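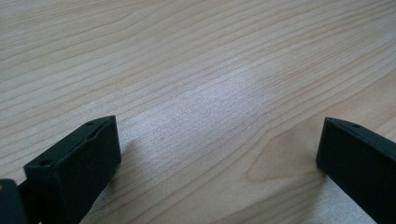 家庭用アームで食卓の片付けを試す手順

食卓の上の物をどかし、天板を拭き、物を戻す。人がやれば数分で終わる家事ですが、機械にどこまで任せられるかは、やらせてみないと判断がつきません。このページでは、二本指のグリッパーを付けた小型アームを使い、食卓の片付けがどの程度できるのかを自宅や作業場で確かめる方法をまとめます。

アームはPrilbyの卓上型、制御ソフトはResoraを前提に書いています。ほかの組み合わせでも流れは同じですが、メニューの名前や設定の場所は読み替えてください。学習済みの動作モデルを使う場合も、動作を一つずつ自分で登録する場合も、確かめる項目は共通です。

用意するもの

アームと二本指グリッパー
手元のカメラ(グリッパー側に付いているもの)
プラスチックのコップ、木のスプーン、薄い布巾、鍵や硬貨のような薄くて小さい物
マスキングテープ
記録用の紙、または表計算ソフト
タイマー

割れる物と刃物は最初の試験では使いません。飲み物を入れたコップも、空のコップで安定するまでは後回しにします。

手順1 仕事を細かく分ける

「テーブルを片付ける」という一つの指示のままでは、失敗したときにどこが悪かったのか分かりません。まず次のように分けます。

・天板の上に物があるかどうかを見分ける
・物の位置まで指を運ぶ
・物をつかむ
・持ち上げて、決めた場所まで運ぶ
・放す
・布巾を持って天板を拭く
・物を元の場所に戻す

自分で試したときは、運ぶ動作と放す動作はほとんど問題になりませんでした。時間を取られたのは最初の見分けと、薄い物をつかむところ、それに拭く動作です。以下の手順もこの三つを中心に進めます。

手順2 何も置いていない天板で試す

いきなり物を並べず、天板だけの状態から始めます。指を開いたまま天板の近くまで下ろし、そこで止めて、手元カメラの映像をソフトに判定させます。正しい答えは「物なし」です。

簡単そうに見えますが、木の天板ではここでつまずくことがよくあります。原因の多くは次の二つです。

一つは照り返しです。塗装した木は光を受けると一部が白く飛び、木目が薄くなります。判定の感度が高すぎると、この白い部分を紙や布巾と見なしてしまいます。

もう一つは木目そのものです。板目の板には、山形や炎のような形の模様が出ます。周囲より色の濃い模様は、染みや薄い物と間違われることがあります。

私の記録では、何も置かない状態で181回判定させ、そのうち19回が「物あり」になりました。間違いは照り返しの縁に集中していて、木目が比較的まっすぐな部分ではほとんど起きていません。

誤判定が出たら、次の順で直します。

1. 照明の向きを変える。正面上からの光を横からの光にするだけで、白い部分の位置が動きます。
2. カメラの露出を固定する。自動のままだと、指が下りてくるにつれて明るさが変わり、同じ場所でも判定が揺れます。
3. 二つの位置から見て、両方で「物あり」となったときだけ採用する。照り返しは見る位置によって動くので、この方法でかなり除けます。
4. それでも残る場合だけ、感度を下げる。

感度を最初に下げるのは勧めません。誤判定は減りますが、今度は白い紙ナプキンを見落とすようになります。

木目の模様のほうは、光を変えても場所が動きません。天板だけの映像を何枚か撮って基準として登録しておくと、差分で判定できるようになります。Resoraなら「背景の登録」にあります。テーブルを動かしたり、アームの台座をずらしたりしたら登録し直してください。

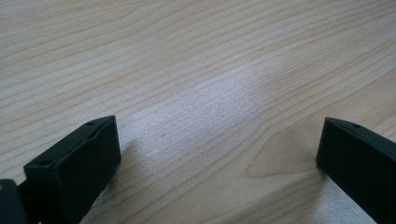

Bindu Venkataramanからは、基準の映像は朝と夜の両方で登録しておいたほうがよい、昼に撮ったものだけで始めたら夕方に誤判定が急に増えた、という指摘をもらいました。窓からの光が入る部屋では、そのとおりにするのが安全です。

時間帯ごとに登録するのが面倒なら、試験中だけカーテンを閉めて部屋の照明に統一する方法もあります。ただし、それで分かるのはカーテンを閉めた部屋での成績だけです。実際に使う時間帯でも、あとで必ず試してください。

手順3 指の高さを合わせる

次は、指の先端が天板にどこまで近づけるかを調べます。

指を開いた状態で、天板の上3ミリの高さまで下ろします。左右の指の先が同じ高さにあるかを横から目で確かめ、片方が低ければグリッパーの取り付け角度を直します。左右がそろわないまま進めると、片方の指だけが板に当たり、塗装に筋が付きます。

高さがそろったら、その位置で指をゆっくり閉じます。板をこする音がしたら、すぐに止めて高さを上げます。天板は平らに見えても、継ぎ目や反りのせいで場所によって高さが違うものです。四隅と中央の五か所で同じことをして、一番高い場所に合わせてください。

指先が硬い素材なら、マスキングテープを一枚巻いておくと傷の心配が減ります。テープは滑りやすくなったら巻き直します。

手順4 つかむ

物を一つだけ置き、つかんで持ち上げ、脇の箱に入れるところまでをやらせます。置く順番は次のとおりです。

1. コップ
2. 木のスプーン
3. 布巾
4. 鍵、硬貨

コップは指の開き幅に収まれば、たいていうまくいきます。失敗するとすれば、近づく途中で指がコップの縁に触れて倒す場合です。横から水平に近づける設定を、上から下りる設定に変えてみてください。

スプーンは向きが問題になります。柄に対して指が直角になるように手首を回せるかどうかを見ます。斜めのまま閉じると、スプーンが回って逃げます。

布巾は、平らに広げてあるとほぼつかめません。少しでも山になった部分があれば、そこをつまめます。広げた布巾を扱わせたいなら、指先で手前に寄せて山を作る動作を一つ追加します。

硬貨は、二本指のままでは無理と考えたほうがよいと思います。天板の端まで押していき、縁から落として箱で受けるやり方ならできました。つかむことにこだわらなければ、済む仕事もあります。

つかむ位置を毎回変えることも大事です。同じ場所に置き続けると、機械が物を見つけているのか、覚えた場所に手を出しているだけなのか、区別がつかなくなります。マスキングテープで天板を升目に区切り、順番に置いていくと偏りません。テープを貼ったら背景の登録もやり直します。

手順5 拭く

布巾を指に持たせ、天板を端から端まで動かします。ここでは、どのくらいの力で押しているかがすべてです。

力を測れないアームでは、高さを固定して動かすことになります。反りのある板だと、ある場所では布巾が浮き、別の場所では強く押しすぎます。対策としては、布巾を折って厚みを出すのが一番手軽です。四つ折りにした布巾がばね代わりになり、浮く場所がだいぶ減りました。

拭けたかどうかの確認には、乾いた粉を使います。小麦粉を薄く振り、拭いたあとに残った筋を見ます。水滴で試すと照り返しと見分けにくく、カメラでも人の目でも判断が難しくなるので、粉で安定してからにしてください。

拭く速さは欲張らないほうが無難です。私の環境では、食卓一枚に最大47分かかりました。途中で布巾を落として持ち直した回も含めた時間です。人が拭けば一分もかかりません。

手順6 記録のつけ方

一回ごとに次の項目を書きます。

置いた物
置いた升目
照明と時間帯
結果(成功、途中まで、失敗)
止まった工程
人が手を出したかどうか

最後の項目を抜かさないでください。倒れたコップを起こしてやった回を成功に数えてしまうと、留守中に任せたときの成績とまるで違う数字になります。布巾を持たせ直した場合も、手を出したうちに入ります。

Abhishek Semwalが使っている表では、止まった工程に手順1の項目の番号だけを書くようになっていて、あとで並べ替えるのが楽です。私もこれに変えました。

よくある不具合

指が下りる途中で止まる
指の影を障害物と判断していることがあります。照明を一つ増やして影を薄くするか、指の周囲を判定から外します。

何もない場所をつかもうとする
手順2に戻ります。照り返しの位置と、指が向かった位置を比べてください。

カメラに指が大きく写りすぎる
取り付け位置を少し上げます。指先は見えている必要があるので、上げすぎると今度は閉じたときの先端が確認できません。

黒い物だけ見落とす
指と同じような色の物は、指の一部として除外されることがあります。黒いリモコンや眼鏡ケースで試すとすぐ分かります。指の範囲を狭めに指定し直します。

今の時点で任せられる範囲

私の結果に限っていえば、決まった種類のコップを数個どかす仕事は任せられます。時間がかかっても構わない、途中で止まっても困らない、という条件は付きます。

拭く仕事は、粉やパンくずのような乾いた汚れならどうにかなります。こぼれた汁やこびりついた汚れは、まだ人が拭いています。汚れが落ちたかどうかを見て、足りなければもう一度拭くという判断が、照り返しのある天板では安定しませんでした。

作業場の机だと事情が少し違います。Curninoraの組立台で同じ手順を試したときは、台がつや消しの灰色で、照明も一日中変わらず、手順2はすぐに通りました。置かれる部品も種類が決まっています。家の食卓より条件がそろえやすく、片付けに限れば先に実用になるのはこちらだと思います。とはいえ、部品の上に伝票が一枚重なっただけで止まったので、人が近くにいる前提は変わりません。

Chettiarの指先カバーについて問い合わせがありましたが、まだ手元で試していません。柔らかい指先で薄い物がつかめるようになるかどうかは、硬貨とスプーンの二つで手順4をやり直し、結果が出たらこのページに足します。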